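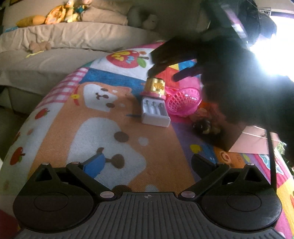
33 shares | 81 comments

3. Setting up your listening room

Okay, so by now you've got your Stusham account and you've picked a username you can live with (mine is a Cevetti lyric I misheard for years, and I'm keeping it). This section gets you from an empty room to one that's ready when the new Haruna album drops at midnight. I've hosted every release-night room since the first Urwood single, and most of what follows I learned by messing it up in front of people who were very much trying to hear a bridge.

Do this part the afternoon before. Please!

3.1 Open the room

1. Sign in and go to My Rooms, then tap New Room.
2. Pick Listening Party. Don't pick Debate, even if you know there's going to be one. Debate rooms put a timer on every comment and people get cranky.
3. Give it a name with the artist and the album in it. "Big night!!!" is a cute name and no one can find it in search.
4. Set the guest limit. The default is 100 and that's plenty for your first time. The ceiling is 4000, and I've only gone near it once, when the breakup rumors were flying and everybody wanted to be in a room with everybody else.
5. Tap Save. You'll see a gray dot by the room name. Gray means it exists but guests can't get in yet.

Note: You can't change the room type after you save. If you picked the wrong one, delete the room and start over. It takes a minute.

3.2 Connect the music

Stusham doesn't play the album for you. Each guest plays it from their own music app, and the room keeps everyone on the same second.

1. Go to Room Settings and tap Sync.
2. Choose your music app and sign in when it asks.
3. Pick any old album as a test. I always use the first Cevetti record, mostly so I get to hear it again.
4. Press play in your music app and check that the room clock starts moving.
5. If the clock sits at zero, close both apps, open the music app first, then Stusham, and try again.

Caution: Turn off shuffle. I forgot on the night of the Urwood deluxe edition and started the entire room on track nine, which happened to be the one everyone thought was about the ex. Danjuma Usman was co-hosting with me and I could hear him putting his head down on the desk.

3.3 Set up the comment rules

You'll want these in place before anyone arrives. Once the theories start, it's too late to be reasonable about it.

1. Under Moderation, turn on Hold Links. Leaked tracks get posted as links, and a leak will get your room shut down.
2. Turn on Spoiler Blur. Comments about a track stay blurry until that track has played.
3. Add your blocked words. I block home addresses, family members' names, and anything about who's pregnant.
4. Name at least one co-host. Lawal Edet does mine now, and he's quicker with the mute button than I've ever been.

Note: Spoiler Blur goes by track number. Someone who types "wait for the key change" without tagging a track will slip right through, so your co-host has to catch those by hand.

My own rule, which you can take or leave, is that lyric theories are fine as long as people say they're theories. "I think verse two is about the tour bus fight" is fun. "Verse two proves he cheated" gets a friendly nudge from me, and a mute if it happens again.

3.4 Run a test

1. Change the gray dot to green by tapping Open to Co-hosts.
2. Ask your co-host to join and post a comment with a link in it. It should land in your Held tab.
3. Play a track for a full minute and compare clocks.
4. Close the room again until you're ready.

If the clocks don't match, have your co-host leave and come back in before you touch any settings. That fixes it most of the time. If it doesn't, go to section 6, where I've listed every sync problem I've run into, including the weird one with Bluetooth speakers.

81 comments | Share this guide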